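Budgeting for a second arm: what did you forget to put on the list?

Forum: Small Automation > Buying and Planning

ekaczorowski
Oct 26, 2020

I look after the practical robotics room at the Wysocka training centre. We have one arm on a bench and I've been asked to put in a request for a second one, same make, same gripper. The form wants every line on it at once. If I leave something out I can't go back for it until July.

The arm itself is easy, I have the quote from Dralance. It's the rest I'm unsure of. The job is simple pick and place for learners: foam cubes and tennis balls moved between dishes. No conveyor, no guarding beyond what the room already has. My draft so far:

1. Arm, controller and gripper. One quote, one supplier. Dralance will match the price we paid last time if we order before their year end. The second cell would do the same exercises as the first, with the fingers going down either side of a cube and lifting it on to the blue plate. 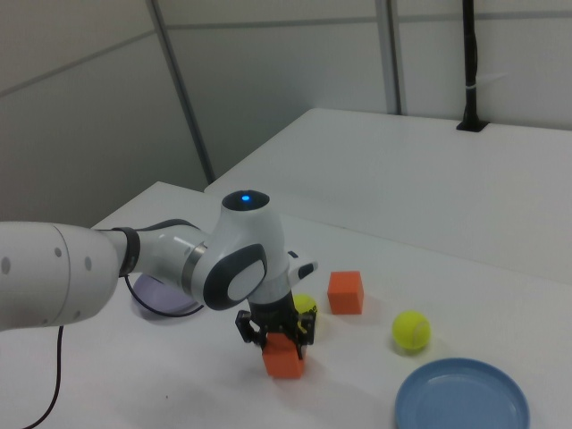 2. Bench. We have white tables already. I was going to use one of those and put nothing down for it.

3. Spare fingertips. Flodis sell them at £126 a set. I've put one set.

4. Objects. Cubes, balls, plates. Comes out of petty cash, so not on the form, but I mention it so you have the whole picture.

5. Training. Nothing. We know the arm.

What am I missing?

Elżbieta

---

mortise_and_tin

Bench. Don't put nothing for the bench. Tables that look the same are often not the same height once the feet have been adjusted, and if you want to copy programs from one cell to the other you need the arm and the surface in the same relation in both. Either buy a proper base plate or put down a day of somebody's time to measure and shim. We did neither and re-taught every position by hand.

---

gantry_lou

Two sets of fingertips, at least. Learners close on the table more than you'd think.

I'd also question the same gripper. Parallel fingers are fine on a cube. On a tennis ball you get two small contact patches and it can roll out if the learner is off centre. For the money you could have a second gripper type and teach the comparison.

---

ekaczorowski

Thanks both. Lou, I did think about a different gripper. The trouble is the lesson sheets are all written for this one, and if one arm goes down I want to be able to take the gripper off it and carry on with the other. Will put two sets of tips.

Mortise, noted. How much did the base plate cost you?

---

mortise_and_tin

We went with Jatitero in the end, after the fact. Don't go by my price as ours was an odd size. They quote from a sketch.

---

felicja_s

Elżbieta, we run a very similar bench and I'd add a line for cables. It is the one I left off my own request and I regretted it all year.

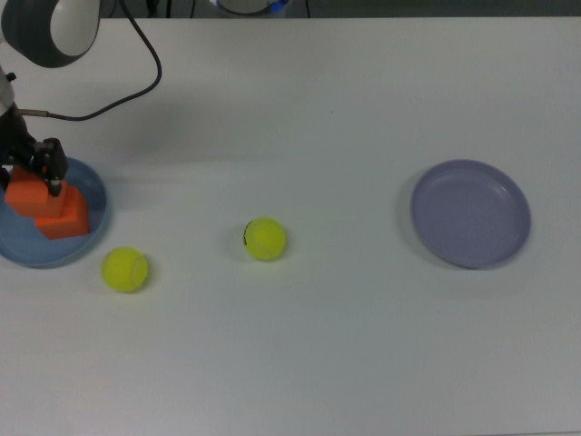
Cable management looks like a small item, so people leave it for later and pay for it out of nothing. Get the supplier to quote clips, sleeve and a longer lead along with the arm. Our kit was £168 and I'd have paid it twice. Look at how the cable on yours leaves the wrist just above the gripper and swings out in a wide loop over the table before it goes back up towards the arm. With both cubes over by the blue plate that's fine. Send the arm across to the purple one on the far side and you want to know where that loop goes, especially if a ball is sitting on the way. Strap it along the forearm with enough slack for the wrist to turn, and check it at the limits of every joint before a learner touches it.

Felicja Stępień

---

gantry_lou

Disagree on buying a kit. Hook and loop straps off a roll do the job, and you can move them when you change the exercise. £168 for clips is a lot of money when she could have another set of fingertips and change left over.

---

felicja_s

It isn't only clips, it's the sleeve and the lead as well. The lead is most of it. If the lead is too short you can strap it any way you like and it will still pull at full reach. I agree straps alone are enough if yours is long enough already. Worth measuring before you spend.

---

dunnock77

Coming at this from the finance side of a college. A few points on the form, never mind the kit.

Put the delivery charge on its own line. If it's buried in the unit price and the supplier changes it, the whole line gets queried.

Put maintenance on even if it's nil in the first year. A nil line can be increased. A missing line has to be argued for.

And petty cash for the objects is a mistake in my view. If ours is anything to go by, petty cash stops at £200 in a term and your cubes will be up against batteries and printer paper. Put consumables on the form. Foam wears, and it wears faster when people are learning grip force.

---

ekaczorowski

The consumables point is a good one, I'll move them over. I hadn't thought about nil lines either.

Felicja, I'll measure the lead at full stretch to the far side of the table before I decide. On the first arm we've simply got used to the loop and we tell people to watch it. With a second cell there'll be one of me and two cables, so I'd like it dealt with from the start.

---

mortise_and_tin

You've got training as nothing. You know the arm, but does whoever covers for you?

---

ekaczorowski

No. Fair. At the moment if I'm off, the room is shut.

---

gantry_lou

Then that's your biggest line and it's not hardware. I'd drop the second arm down the list and get a second person trained first. One arm in use all week beats two that sit still when you're ill.

---

felicja_s

I don't think that follows. She's been asked for an arm request, so the money is for an arm. Ask Dralance to include a training day for one person in the quote. They did that for us without much fuss, though we had to ask for it in writing.

---

dunnock77

Agree with Felicja. Equipment money and staff money are separate pots in most places and you can't swap them. A training day bundled with the purchase normally goes through as part of the equipment.

---

ekaczorowski

Right, revised list going in:

1. Arm, controller, gripper, with one training day included
2. Delivery, separate line
3. Base plate, Jatitero to quote from my sketch
4. Fingertips, 2 sets
5. Cable sleeve and clips, with the lead to be confirmed after measuring
6. Consumables
7. Maintenance, nil for year one

I've asked Dralance to requote. Lou, I've left the gripper as it was, but I've put a note in the comments box about trying another type next time round.

---

gantry_lou

Fine by me. Let us know what they say about the lead, I'd like to see what they charge for it separately.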